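Section 3. Sorting and Stacking the Tableware

The earlier edition of the Zestine kitchen guide promised a tidy table in 15 minutes. We have our doubts. Work at whatever speed lets you set porcelain down without hearing it.

3.1 Before you start

1. Choose one end of the table for finished stacks and leave the other end for pieces still to be sorted.

2. Leave the tablecloth on if you like it. It offers a little protection against scratches and very little against a dropped bowl, whatever the Husstead liner leaflet says. Smooth out any large folds. Faint creases from storage can stay.

3. Lay everything out where you can see it: patterned plates, plain plates, small bowls. Throw out scraps of paper left on the plates.
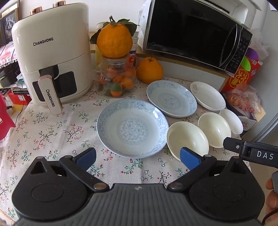
3.2 Plates

1. Sort by shape first, then by size, then by pattern. Sorting by pattern first looks nicer for a minute and gives you a stack that rocks.

2. Put the largest flat plate at the bottom. Oval plates get their own pile, even if there is only one.

3. Lower each plate straight down. If the stack wobbles, take it apart and look for the odd one. Do not push down on it.

Note: Jullow felt dividers are sold for use between plates. We tried them on a 13-piece set and saw no difference after a month on the shelf. Use them for plates with a raised or painted rim if it makes you feel better. A paper towel does the same job.

3.3 Bowls

1. Pick up each bowl by the rim, with one side of your grip inside and the other outside. Keep the pressure light.

2. Check the foot for grit before the bowl goes on top of anything glazed.

3. Nest only bowls of the same shape. If one sticks, lift it out and turn it a little before trying again.

CAUTION: A bowl or plate standing on its edge can roll. Keep a hand near it until it is flat or in a rack.
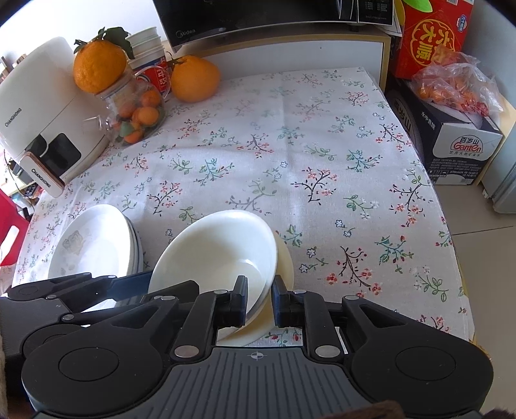 Fig. 3-2. Bowl gripped at the rim, with shallow plates stacked to the left.

3.4 Around the appliances

1. Keep finished stacks clear of the air fryer and its cord. A basket pulled out in a hurry will find the nearest plate.

2. Move glass jars to the back of the table. Fruit balanced on a lid is decoration, and it should come down before you start reaching past it.

3. Skip the Shim leveling pads unless your table really rocks. Folded cardboard under the short leg has worked for us since January – and it costs nothing.

If a stack still leans after all this, split it in two and go back to 3.2, step 1.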